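Rapport de projet — Aménagement d'un coin détente à la résidence Perlow
Rendu le 24/04/2023

1. Contexte
La salle commune de la résidence Perlow servait surtout de lieu de passage. Les étudiants y restaient peu, en raison du bruit et d'un éclairage trop blanc. Notre groupe devait proposer un aménagement léger, sans travaux, avec un budget de 80 euros par poste.

2. Démarche
Un questionnaire a été distribué en décembre dans les deux bâtiments. Les réponses portaient sur la lumière, l'assise et le rangement. Nous avons ensuite comparé quatre plans sur le logiciel Zokis. Le plan retenu place les fauteuils dos au couloir — la circulation se fait alors le long des fenêtres.

3. Mobilier et lumière
Les lampes Oshima ont été choisies pour leur teinte chaude. Les étagères viennent du dépôt Fodavari, où elles étaient vendues en fin de série. Il a fallu les recouper sur la hauteur.

4. Décoration
Le thème de la nature est arrivé en tête du questionnaire. Nous avons gardé des objets de petit format, faciles à déplacer.

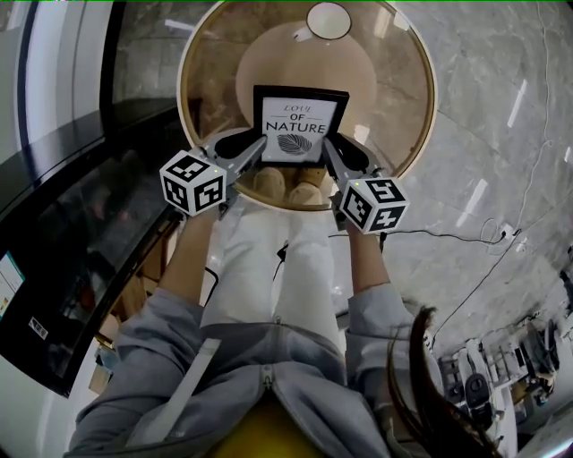

Pour les murs, le règlement interdit de percer. Les affiches sont donc fixées avec des bandes adhésives, à retirer en fin d'année.

5. Limites
Le bruit du couloir n'a pas été mesuré. Un rideau épais reste à chiffrer.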